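Workshop notebook, skate bench, Gukport
September 23, 2021

Continued from the page before. The goal for this week is to finish the sharpening of the youth and adult skates before the first league weekend, and to find why the Gunitz machine makes one edge higher than the other. The second matter took more time than I wanted.

In total 44 pairs were on the shelf when I began. I sorted them by hollow and not by team, because changing the dresser setting costs more time than walking to the shelf. Most of the adult players ask for a half inch. The small children get five eighths, except when the parent writes something else on the ticket. Two tickets had no hollow written at all. For these I measured the old groove and repeated it, and wrote "as before" on the ticket, so that the player will not be surprised on the ice.

Level check. I use the bar with the magnet and the short ruler. With a test blade in the holder, the outside edge was high after every pass, always on the same side, also when I turned the holder around. So the blade is straight and the fault is in the machine. I moved the height screw one quarter turn down and made three passes again. Better, but still high. After one more quarter turn it was low on the other side. The correct place is somewhere between, and the screw does not want to stay there. I think the thread is worn. I put a thin washer under the spring and now it holds, at least it held for the rest of the afternoon. 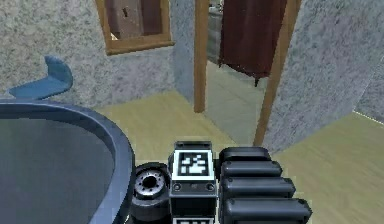

Basin with the framed mirror on the gray wall behind.

I do not like the washer as a permanent solution. If somebody else uses the machine, please look at the level with the bar after every fifth pair and write the result in the column on the right. Do not correct the screw without writing it down. In June we had two people correcting in opposite directions for the whole day, and the goalie skates had to be done again.

Ticket 2532 needs its own paragraph. It is a pair of senior skates, defenseman, heavy player, who complains that he falls to the inside when he turns backward on the left foot. The left blade has a hollow that is correct in the middle and much flatter at the heel. I believe that it was sharpened by hand with too much pressure at the end of the pass. To bring it back I had to take off more steel than I like, and then I took the same from the right one, so the player stands equal. He should be told that these blades have perhaps one more season. I wrote this on the ticket in large letters.

The rivets on the left holder are also loose at the back. I could move the holder with my thumb. New copper rivets, the back ones only. The leather board inside was still hard and clean, so there was no reason to glue anything.

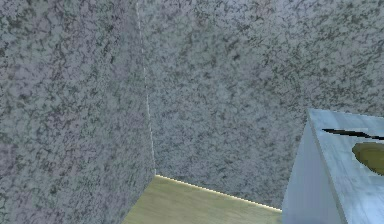 Can I sharpen a blade when the holder is loose?
It is better to fix the holder first. When the boot moves during the pass, the wheel takes steel unevenly, and after the repair the blade will stand at a different angle than the one you sharpened for.

Profiles. The club from Arine sent a bag with defensemen's skates only, and asked if we can give them all the same longer profile, so they have more steel on the ice and stand more stable. I can do it, but I do not think it is wise to do it for everybody in one week. A player who had a short profile for years will feel that he cannot turn. My proposal to them is that we start with the three players who asked for it themselves, and they try it in practice before any game. They answered that this is fine.

For the profiling I used the Grabowska template, the longer one. The template must be clamped so that its mark and the center of the holder are on one line. I was 3 mm too far to the front on the first blade and noticed it before the last pass, luckily. The mark on the template is hard to see now, the paint is gone. I scratched a new one with the needle and filled it with red marker.

Wheel. I dressed it before each change of hollow and one time in the middle of the big group. The sound becomes a little more dull when it is full, and the sparks go shorter. I have tried to explain this to the new helpers but it is easier to learn it standing next to the machine. The diamond is still good. The wheel measured 69 percent of its usable depth left when I put the gauge on it at closing, so no order is needed this month.

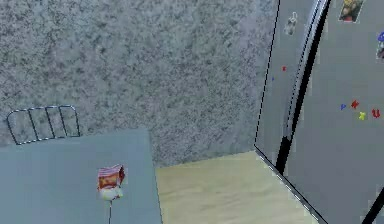
Counter with black wire rack, refrigerator to the right.

Finishing. I tried the fine stone with oil against the leather strop on the same pair, left skate with stone, right skate with leather. Under the magnifier the stone leaves a cleaner side, but the leather leaves the edge more sharp to the fingernail. I gave the pair back to the player and asked him to tell me which foot feels better, and did not tell him what I did. He has not answered yet. One pair proves nothing, of course, but I am curious.

Small things:
- The exhaust bag is full faster than last year. Check the hose for a hole.
- Two boxes of steel for the quick-change holders have the wrong label. The longer ones are in the box for the shorter ones.
- Waxed laces, the long white ones, are almost finished.
- The heat oven for the boots takes too long to become warm. I did no boot fitting today.

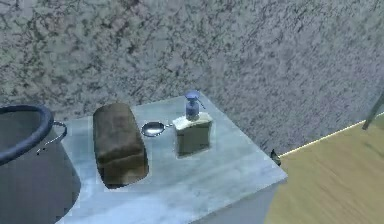
Loaf of bread, silver spoon and soap dispenser on the light counter.

Next time: goalie skates. These need the flatter hollow and the other holder, so I would like to do them all on one day, in the morning, before the machine has worked long. Please nobody put player skates on the lower shelf until then. Also I want to take the height screw out and measure the thread. If it is really worn I will ask Gunitz for a new one, and if they only sell the complete arm, as they did with the clamp, we must talk about the price.

Ticket 2532 is on the hook by the door, ready, guards on.

Recent entries
Replacing steel in quick-change holders
Stick blade repair, two kinds of glue compared
Rivets: copper or steel for the back row
Notes on drying gloves
Dressing the wheel, settings table

Skate bench, Gukport | Contact the workshop | Back to top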